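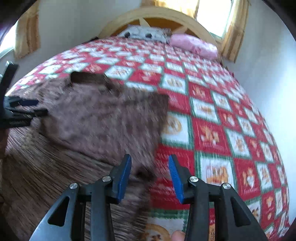 A holiday bedspread in red and cream squares, with a brown blanket at the side of the bed.

Search Skustesia News Enter keyword

Bedding drive in Cillthorpe reopens in January

CILLTHORPE — The winter bedding drive will take quilts, bedspreads and blankets again in January, organizer Dymphna Ó Néill said. Drop-off is at the Nic Giolla furniture store, at the side door, from 10 a.m. until closing.

Holiday patterns are welcome. Ó Néill said people often hold back Christmas bedding once the season is over, but families who ask for a warm bed cover rarely mind gingerbread figures on it.

"A bedspread like that gets used until spring," she said. "We would take a hundred of them."

Last winter the drive gave out 1,602 items in Cillthorpe and nearby towns. Twin and full sizes went first. Pillows are accepted only if they are new and still in the package.

Donors should wash and dry everything before bringing it in and pin a note with the size to one corner. Electric blankets and mattress pads can't be taken.

Store owner Úna Nic Giolla said larger loads can be picked up from homes in town. Pickup requests must be in by 3 p.m. the day before.

Last updated 10 hours ago
2 comments | 3 shares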